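House rules for the arms: a conversation with Mitsuko Hosoda

When I ask Mitsuko Hosoda how she came to write the rules for the robot arms at Lerkstead, she laughs and goes to put the kettle on, and I have learnt over the years that this is generally the start of a long answer. She came to the packing workshop as a fitter, she tells me once we are settled, and the rules grew out of a notebook she kept in her coat pocket. Whenever something made her wince, she wrote it down.

"I had 143 entries by the time anybody asked to see it," she says. "Half of them were about cables! People imagine that safety with robots is all about the big dramatic things, and of course you must think about those, but my notebook was mostly about where somebody had left a lead, or who had put a tool down and wandered off to answer the telephone."

The notebook became a binder, and the binder eventually became eleven pages that every new starter reads in their first week. The document is known in the building as the Gisska, after the first cell it was written for, and she is rather fond of the name, although she would like it noted that she did not choose it.

The first page deals with stop buttons. Each person working at a table has to be able to reach one without turning round, and they have to press it themselves before their first shift, so that the hand knows where to go.

"I want them to feel it under the palm," she says. "You can show somebody a red button all morning and they will nod at you very politely. Then you ask them to press it and they hunt about for it. So we press it, and we reset it properly, with the checks, and we press it again."

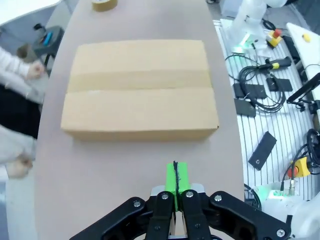 "The other thing I'm strict about is sharing a table," she goes on. "If your hands are over the surface, then the arm is at its slow setting, and somebody has said so out loud. I don't mind if they feel silly saying it. We had a young man who sang it, and that was perfectly all right by me, I could hear him from the office."

The slow setting at Lerkstead is 50 millimetres a second, a figure she arrived at by standing beside the table with a patient colleague and turning it down until they both stopped holding their breath. She is careful to say that this is a house figure, worked out for their own arms and their own light cartons, and that anyone borrowing it ought to do their own risk assessment first. Visitors from Acheampong, a firm that packs much heavier goods, went away and settled on something quite different, and she was delighted, as it meant they had done the work.

Soft materials have a section to themselves, and she becomes very animated here – I let the tea go cold. A rigid box will let you know when a gripper has met it, she explains, but something that gives will go on giving, and an arm told to reach a certain point will carry on towards it quite happily. The Gisska therefore asks for a force limit as well as a position, and for the limit to be tried on a scrap piece before the real one comes anywhere near.

"Bring it in closed, bring it in slowly, and look at the surface afterwards," she says. "If there's a mark you didn't intend, write it down, even if it's tiny. I would much sooner read about a small dent than hear about a big one in the canteen."

That habit of writing things down has produced a log of 1317 lines, kept in a plain spreadsheet with a column for what happened and another for what was changed. She reads it through every February, with biscuits. 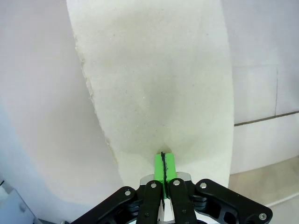
Who gets to change a rule?

Anyone may propose a change, it seems, but the person proposing it has to work to the new wording for a fortnight before it goes in. Mitsuko brought this in after a well-meant paragraph from the Wirnanance project, which would have had people walking the length of the building to sign a sheet each time they swapped a fingertip.

"Lovely paragraph, beautifully written," she says. "The author tried it for two days and came to see me looking terribly tired. We keep the sheet by the table now."

She is working on the next edition at the moment and hopes to make it shorter. The cable section, I am told, is staying exactly as long as it is.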